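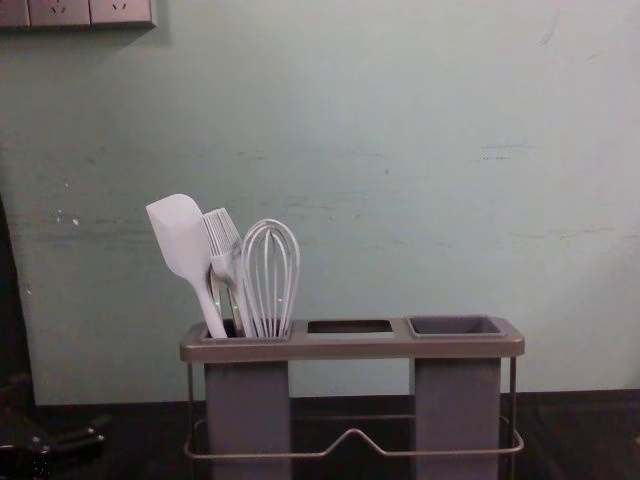
Where does a wanted man sleep on the night before he is caught? In his mother's kitchen in Storkgate, on two chairs pushed together.

The police of Wellel had looked for him for 14 months. His face was on the wall of every bus station, number 6 on the list, between a bank robber and a man who sold false passports. He did not like the photograph. In it he looked older than his father.
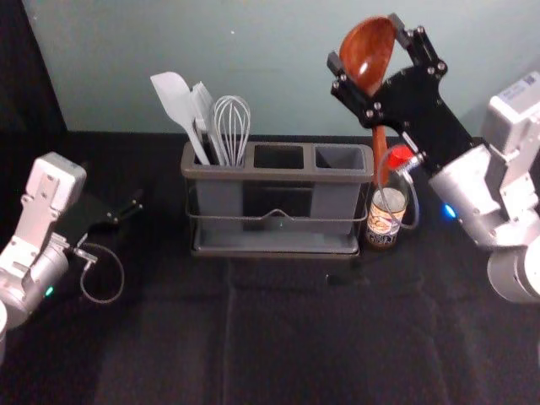 His mother put soup in front of him and did not ask about the warehouse in Stallura, or about the guard. She asked if he still had the cough.

"Only in the morning," he said.

At 5 o'clock he heard the cars. He counted three doors closing, very softly, the way people close doors when a child is sleeping. He washed his bowl and put on his shoes.
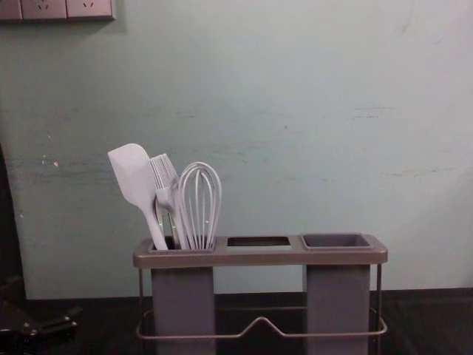

The inspector who came in first was young and had wet hair. She read the warrant aloud, case 445, and her voice shook a little at his name. His mother held out his coat to her.

"He can wear it in the car?" she asked.

The inspector felt in both pockets, found a bus ticket, and gave the coat to him.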